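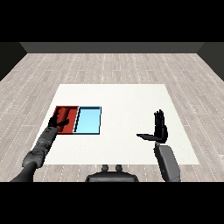

Taltus Open Day Tray Transfer Set

README, version 2

What is in this set

Recordings from the simulated tray transfer station shown at the Cillville open day on 17 Jun 2021. The task is a short one. A two-armed robot with black multi-fingered hands works at a white table that holds a red tray and a blue tray side by side. It has to pick the dark red bar out of the red tray with the left hand and put it down in the blue one. The right hand stays raised over the open part of the table and takes no part in the task.

Everything was recorded in simulation. No real arm was running at the station. Visitors drove the left arm and hand from a chair, wearing a tracked glove, and watched the robot's view on a monitor. A second monitor faced the waiting line so that people could see what the person in the chair was doing.

The set holds 1000 episodes. Of these, 57 were recorded by our own operators before the doors opened and are marked "staff" in the index. The rest come from visitors.

How the day was run

The station was in the ground floor workshop, next to the stairs. Each visitor got a short talk on the glove, one practice try that was not recorded, and then up to 30 recorded tries. Very few people used all of them. Most did three or four and gave up the chair to the next person.

Raymonde Cloutier ran the station and gave the talk. She also pressed the start and stop key for every episode, so the start times are fairly even. Stop times are less so. In the afternoon the line was long and some episodes were stopped as soon as the bar left the hand, before it had come to rest. Use the "settled" field if you need the bar at rest in the last step.

We had planned to let visitors use both hands. The right glove lost tracking during setup and we locked the right arm in its raised pose for the whole day. The joint values for that arm are still in the files but they do not change.

Folders

episodes/ - one file per episode, numbered in the order recorded
index.csv - one row per episode, with operator type, result and settled flag
station/ - table, tray and bar models, plus the room
tools/ - the replay script and a small checker
notes/ - the station log, typed up from paper

Fields in each episode file

time - seconds from the start key
left_arm - joint positions for the left arm
left_hand - joint positions for the fingers and thumb
right_arm - locked, see above
right_hand - locked, see above
bar_pose - position and rotation of the bar
view - the image from the robot's head
glove_raw - glove readings before smoothing

How results are marked

"placed" means the bar ended inside the blue tray. "edge" means it came to rest on a tray wall. "dropped" means it ended on the table or the floor. "none" means it never left the red tray. The result was filled in by the checker and then looked over by hand. Where the two disagreed we kept the mark made by hand, and the row has a note.

Replaying an episode

1. Install Gill, the simulator we used. The station files will not load in other simulators without changes.
2. Copy station/ into your Gill project folder.
3. Run the replay script in tools/ with the episode number.
4. If the fingers pass through the bar, check that the contact step matches the value in station/settings. The default in a new project is too coarse for this hand.

Episode 2708 in the station log is a typing mistake for 708. The file itself is numbered correctly.

Known problems

The bar and the tray it starts in are both red. Color-based detectors that we tried often merged the two. We left the colors as they were on the day.

The glove was one size. Readings from children's hands are noisy at the thumb - smoothing helps, but the thumb often closes late. We did not record ages, so these episodes can't be picked out from the index.

The clock on the recording computer was set back once over lunch. Sort by episode number and ignore the file dates.

Visitors and privacy

No names, voices or pictures of visitors are in the set. People signed a sheet before sitting down, and the sheets are kept at the Cillville office. Anyone who wants their tries taken out can write to us with their slip number.

Changes

Version 2, July: added the settled flag, fixed the bar rotation in the staff episodes, removed test files left in tools/.
Version 1: first release to the Jurnia project partners.

Contact

Raymonde Cloutier, Taltus, Cillville. Please give the episode number when you report a bad file.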